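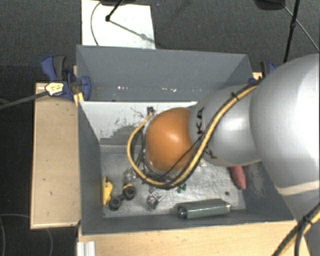
June 2019
By a staff writer

I have a bin problem. Mine is deep, gray and scratched all over the bottom, and it's where everything in my Flendton apartment goes when I can't decide where it goes. Last weekend I finally tipped it out on the rug (a mistake, if you own a vacuum) and started sorting.

Toy parts first! I had 46 of them, mostly wheels, and not one pair that matched. Then came crumpled plastic wrap, a few green bits from some game we gave away last August, and a shiny thing I still can't name. I kept the shiny thing. I'm weak.

My rule now is 20 minutes, one bin, no phone. I tried the fancy divided kind from a shop in Ustden and hated it, because small stuff just slid under the dividers and stayed there. A plain bin you can see the bottom of works better for me, scratches and all. The wheels are in a jar on the windowsill.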